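Home > Workroom > Small Spaces > Tips

Fabric Walls, Wire Baskets and a Pale Floor: Tips for a Small Work Corner

By Santosh Jaiswal
Filed under: Storage, Textiles, Fix & Keep
42 shares | 17 comments

After my first article about work corners I received many letters, and most of them asked the same two things: how to put fabric on the walls so that it does not hang like an old curtain, and where to keep the small pieces. I have now made this kind of corner two times, the first one badly. I will write what I learned from both.

By a work corner I mean a square place closed on three sides and open on the side where you work. The walls can be boards, panels or only cloth on a frame. Small things stay inside when they fall, and you do not look at the rest of the room while you are doing something slow. I use mine for sorting, for labeling and for repairing children's game pieces, but a person who sews or builds models will have the same needs.

Silver aluminum profile is good for the corners and the edges. It can be bought cut to size and it has a slot along the side, so you can add a rail or a hook later and no drilling is needed. My supplier was a small shop named Adugna which cuts to the millimeter. I ordered the long pieces at 1300 mm and I was glad that I did not take them shorter. If you must choose, choose the longer one. A long piece you can saw.

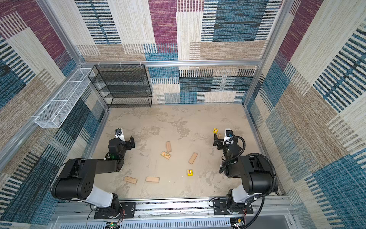

Choosing the fabric

For walls I recommend a woven pattern with many blocks and stripes. Mine has denim blue, dark maroon, beige, tan and cream, like an old patchwork carpet. A plain cream wall looks beautiful for one week and then each fingerprint can be seen. On a busy pattern the small stains disappear, and you can wash the cloth when you want to and not when you must.

Please buy all the fabric in one visit. I bought the second part two months after the first, from the same roll as they told me, and the blue was not the same blue. Wash it before you cut it. Cotton can become shorter by up to 4 percent, and on a wall this means a naked strip at the bottom.

If the pattern is large, think about where each piece will go before the scissors come. I lay the cloth on the bed and move it until I like what will be at eye level. The stripes do not need to meet at the corners. I lost a full Friday trying to make them meet, and afterwards the corner profile was covering the place anyway.

Hanging it flat

Start from the top and from the middle. Fix the center of the upper edge, then go to the left a little, then to the right a little, and so on until both ends. If you begin at one corner you will push a wrinkle in front of you all the way and it will finish in the other corner, large and proud.

Use clips for the first day. Glue and staples can wait. Fabric relaxes during the night, and in the morning you will want to pull it again.

When it is good, fold the lower edge behind, with 8 cm of extra cloth if you have it. The extra part makes a small weight which holds the wall straight. It also gives you something to let down if the next washing takes some more length.

A steam iron can be used directly on the wall, if there is wood or metal behind. With foam board behind, please do not. I have one panel with the shape of an iron in it forever.

A rail at the middle height

If I could keep only one thing from my corner, it would be the horizontal rail across the back wall. It goes over the fabric at mid-height and does two jobs. It presses the cloth to the wall, so the big panel does not swell, and it accepts clips and hooks.

I like small white plastic hooks for this. They are cheap, they do not scratch, and they can be seen well against a dark wall. Put them all on one side of the rail first. You will want to spread them from end to end because it looks more regular, but then there is no free length for a wide thing. Mine are on the left and I hang from them only light items: a brush, the keys, a roll of tape on a loop of string.

Check the hooks with your finger some weeks later. The cheap ones become loose in the slot. One turn of paper tape behind the foot of the hook makes it tight again.

The black rack in the corner

Open wire mesh shelves are better than a cabinet with doors in a small place. You see what is on them from the side and the light goes through. In my corner the rack is black and stands in the back on the left, with the striped wall showing behind the mesh.

Some advice for a rack like this:

-- Put it together on the floor and lift it after. If you build it standing, the tiers will not be level, and small round things will tell you so.

-- For very small pieces put a mat on the shelf. A grid mesh holds a box well but a screw will fall through three floors. I cut mine from a thin Trestow drawer liner, with normal kitchen scissors.

-- Leave one tier empty. It is for the thing you are carrying when the telephone rings.

-- Heavy below, light above. I know that everybody knows this. I also know what is on the top shelf in most houses.

For dust, take a dry paint brush and not a wet cloth. A wet cloth leaves threads on each crossing of the wire, and then you have the dust and the threads.

The long basket on the wall

On the left wall hangs a long white wire basket with dividers, narrow as a tray. I was looking a long time for such a basket and at last found one in the kitchen department, where it was sold for lids. The dividers are the useful part. Without them all goes to the middle, like in a hammock.

Hang it from the upper frame and never from the fabric. Let it come out over the floor area a little, at an angle if the room allows, so you can see into the sections from where you work. Be careful with the height. The first time I hung it 11 cm too low and I was meeting it with my elbow each evening until I moved it.

White wire becomes yellow from kitchen steam and from sun. Warm water with baking soda takes away most of it. The Carnetti cream cleaner works also, but rinse it very well, for it leaves a powder in the corners of the mesh.

The floor of the corner

For the work surface, take something pale and not regular. I have a light one with a mottled look, similar to concrete, and I would not go back to dark wood. On the pale ground a small piece has a clear edge and your eye finds it quickly. And because there are already paler and darker spots, a little scratch is not a tragedy.

Pure shiny white is difficult. It shines back at you and after one hour the eyes are tired. If you have such a surface already, a coat of matte varnish from the Zerkora line will calm it. Use a foam roller, two thin coats, with one night between them. Do not walk your cat there.

A textured surface has one bad side, that the fine dirt lives in the creases. Vacuum first with the soft brush, then wipe. If you wipe first you make a paste.

Small blocks and their stickers

Many of you repair wooden game pieces, so I will say something about them. The small blocks with a printed sticker on the top are nice to hold, but the sticker is always the first part that becomes ugly. I have a cartoon ox on a cream-colored block that I want to keep for long, and I treat it in the following manner.

Clean the wood with a cloth that is only a little damp, and go around the sticker, never across its border. For a corner that lifts, put a very small quantity of white glue under it with a toothpick, press it with baking paper and a heavy book, and leave it until the morning. Do not use instant glue. It makes a gray cloud under the paper and this cloud does not leave.

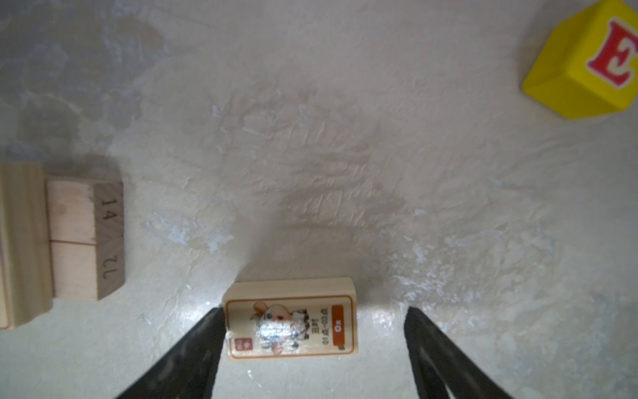

The Ox block with its sticker up. The light takes away a part of the drawing, so move the lamp before you read the small characters.

About the lamp. With a glossy sticker one strong light makes a white spot exactly on the thing you want to read. Move the lamp to the side, or put a sheet of baking paper in front of it (not touching a hot bulb, please). You can also turn the block a quarter and the spot goes to another place. This costs nothing and I forget it each time.

If the stickers have writing in a language you do not read, take a photo of every piece while they are still in good condition. On my ox there is the word Ox in English, which helps, and beside it small characters with what looks like a time range. The day the small print is rubbed away you will be happy to have the photo.

Sort the pieces by picture and not by size when all have almost the same size. It sounds slow but it goes fast, and a missing animal is noticed at once.

What I would do in another way

I would put the rail before the fabric is finally fixed, and not after. I had to open the whole upper edge again. I would also buy more hooks from the same packet, as the new ones are a different white and I see it every day, though my family says that there is no difference.

And I would leave more space in front. The open side needs room for your knees, for a chair and for a lamp that can travel. Measure while you are sitting down, with your arms where they will be during the work. Standing measurements made me believe that I had a large corner.

Next month I will write about drawer dividers made from cereal boxes. If you have a good method for the inside corners, please leave it in the comments, mine are still opening.

Tags: work corner, wire basket, fabric walls, game pieces, small repairs

17 comments | Share | Save for later
Previous tip | Next tip | Back to Small Spaces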